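Skesari Home Shooting Gun review: one season of use

Posted 8 Feb 2025 by Crescencio Robles
Category: Basketball gear

I coach a high school JV team and have two kids who play, so a rebounding machine has been on my list for a long time. The ones colleges use cost more than my truck is worth. The Skesari is a smaller model made for driveways and small gyms. Mine came to 3396 dollars with the net, the remote and freight delivery. I have had it since the fall.

Setup

It ships in two boxes. The base is heavy and you will want a second person to get it off the pallet. Assembly took us most of an afternoon. The manual is fine until the net poles, where the drawing shows the brackets facing the wrong way. If your poles lean out, flip the brackets. The support line at Clisevano, the dealer I bought from, knew about it right away.

Once it is together it rolls well on hardwood and poorly on rough concrete. It does not fold small enough to go through a standard door with the net on.

Shooting

The pass is the best part of the machine. It comes chest high and with the right amount of pace for a high school player. You can set up to seven spots on the floor, and it gets to the next one without much delay. My daughter shoots 500 a day on it in the summer schedule her club coach wrote, and fewer once the season starts. A good shooter working alone can get up 600 in an hour. With a partner rebounding we never got close to that.

Corner threes are the weak spot. Long misses off the far side of the rim clear the net more often than they should. The taller net is sold separately and I think it ought to be included.

It takes men's and women's balls, but you have to change a guide ring to switch between them. We used the Espinoza composite balls and had no jams. An older leather ball with a slick cover jammed twice.

The app

The Clinix app keeps makes and attempts by spot. The count is accurate when shots go in clean. It sometimes misses a make when two balls are in the net together. You can export a workout, but only one at a time, which is a pain if you have twelve players.
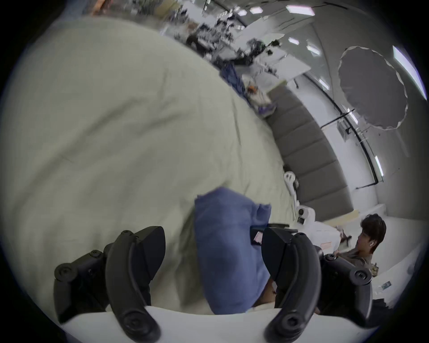 The remote does everything the app does except save results, and most days I just use that. Battery life on the remote has been good. I changed the batteries once, in December.

Noise and upkeep

It is louder than I expected. In a gym you stop noticing. In a driveway your neighbors will not, so we quit at dark. Upkeep is wiping the sensor and checking the belt tension every 1000 shots, as the manual says.

Who should buy it

A program without a machine, or a family with more than one serious player. For a single kid under twelve I would spend the money on a decent hoop and a return net.

Rating: 4 out of 5. I took off a point for the net height and the export.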